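Chapter 4
Worktops and Working Surfaces

4.1 Introduction

The worktop is the part of a kitchen that gets the most wear. Cupboard doors are opened and shut, and floors are walked on, but the worktop is cut on, leaned on, wiped, scrubbed and used as a resting place for hot pans. A surface that looks well in a showroom may be stained and scratched within a year if it was the wrong choice for the household.

This chapter deals with the main materials used for domestic worktops, how they are fitted, and how they should be looked after. Floors and wall tiles are covered in Chapter 5. By the end of the chapter you should be able to compare materials for a given job, read a supplier's sheet, and draw up a simple cleaning routine for a client.

4.2 What a worktop has to do

A kitchen worktop must be level, firm and easy to clean. It should stand up to water, grease and mild acids such as vinegar and lemon juice. It must also be at a height that suits the people who use it. Standard base units are made with an adult of average height in mind, and a taller or shorter cook may need the plinth changed.

Depth matters too. Most ranges, including the Bristano units used in the case study at the end of this chapter, are planned for a top 60 cm deep. A clear run of 800 mm beside the hob is a sensible minimum for preparing food in a small kitchen.

4.3 Natural stone

Stone was once found mainly in dairies and larders, where its coolness helped to keep butter and cream. It is now common in ordinary houses. The two types most often asked for are granite and marble, and they behave quite differently.

Granite is hard and resists scratching. Marble is softer. It is made up mostly of calcium carbonate, which reacts with acid, so spilt wine or the juice of a cut tomato can leave a dull mark known as an etch. An etch is damage to the stone itself and will not wash out. Sealing slows down staining but does not prevent etching.
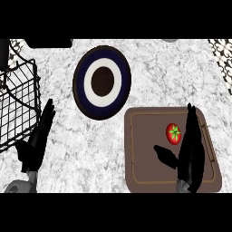

Clients who want marble should be told this before they order. Many will still choose it, and some prefer a honed finish, on which etches show less than they do on a polished one. Boards should be used for all cutting, and spills wiped up at once with a damp cloth and a neutral cleaner.

Stone is also heavy. Check that the base units are sound and level before the slab is delivered, and allow for support wherever the top overhangs by more than the supplier advises. Joints are best kept away from the sink.

Key terms: etch, honed, sealant, overhang, plinth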